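Home Browse Topics Laundry & Linens Ask the Community Sign In

Towels have stopped absorbing and smell musty an hour after they come out of the dryer

posted by Shazia Dogar

Hi everyone, I hope this is the right section. We moved into a rental on Winder Street in October and ever since then our towels have been getting worse and worse. They look clean, they go into the closet smelling fine, and then somebody takes a shower and the towel just pushes the water around instead of soaking it up. By the next morning there's a sour smell, a bit like an old gym bag. My mother-in-law is coming to stay for two weeks and I would really love to hand her a towel that works.

What I've tried so far: more detergent (no change), a scented softener (they felt lovely and got even less absorbent), and one wash with the "sanitize" button on, which took 126 minutes and left them stiff as cardboard. The washer is a front loader, a Tronus, and it came with the house. The towels are a mix of cotton bath sheets, hand towels and a few microfiber ones I use for my hair. I usually wash them all together with the kids' clothes because there's only so much time in the day.

Do I need to throw them out and start over? I'd rather not, a couple of them were wedding presents.

marbleheadmom

Oh please don't throw them out! I went through this exact thing when we moved from a house with soft city water to one with a well, and I was ready to put the whole linen closet out on the curb. What you have is almost surely buildup. Detergent and softener both leave a little behind every time, and if your water is hard the minerals grab hold of it and it all sits down in the loops of the towel. Water can't get in, so it feels like drying off with a raincoat, and whatever does get in can't get out again, and there's your smell.

First thing, put the softener away. I know they feel nice with it, but softener is a coating, and on towels a coating is the last thing you want. Same goes for dryer sheets.

Then you want to strip them. Do the cotton ones by themselves, no kids' clothes, and don't fill the drum more than halfway or so. Run them on the hottest cycle with no detergent at all and a cup of plain white vinegar. When that's finished, run them again, hot, with half a cup of baking soda and nothing else. Please don't put the two in together, they just fizz and cancel each other out (I did that for a year and felt very scientific). If you look in through the door during that second wash and see suds, that's old detergent coming out, and I'd do one more rinse.
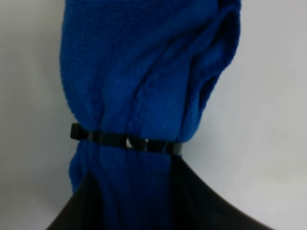
Dry them all the way. I mean all the way, including the hem and that woven band near the end, which always seems to be the last part to dry on ours. Give each one a good hard snap before it goes in the dryer and another when it comes out – it stands the loops back up and you get some of the fluff back without any softener. If you have a line, half an hour outside and then ten minutes in the dryer is my favorite way.

The microfiber ones are a different animal. Keep them out of the hot wash and away from the cotton, since they pick up lint like you wouldn't believe and then they scratch. Warm water, a tiny bit of liquid detergent, low heat or just hang them over a chair.

After that, use less soap than you think. I use 2 tablespoons for a full load and our towels are 3 years old and still drink up a puddle. Let us know how you get on, and I hope the visit goes well!

Wikton_Bob

Check the machine. Front loaders get gunk in the rubber door seal. Pull it back and wipe it out, you won't enjoy it. Clean the filter too, leave the door open between loads. Otherwise you're washing clean towels in dirty water.

tealeaf64

I agree with most of the above but I wouldn't go overboard with vinegar. Once in a while is fine, but my repair man (Thakur Appliance, lovely people) told me he'd rather I didn't use it every week on account of the rubber hoses. I switched to an oxygen bleach soak in the bathtub, overnight, and the color of the water the next morning was something I won't describe here. The towels were much better for it. Check the labels on the dark ones first though.

Also, where are they hanging? We had three on one hook behind the bathroom door and they never dried. My husband put up a second bar – twenty minutes' work once he'd found the drill – and the smell was mostly gone before I'd even gotten to the soaking part.

Last updated November 2024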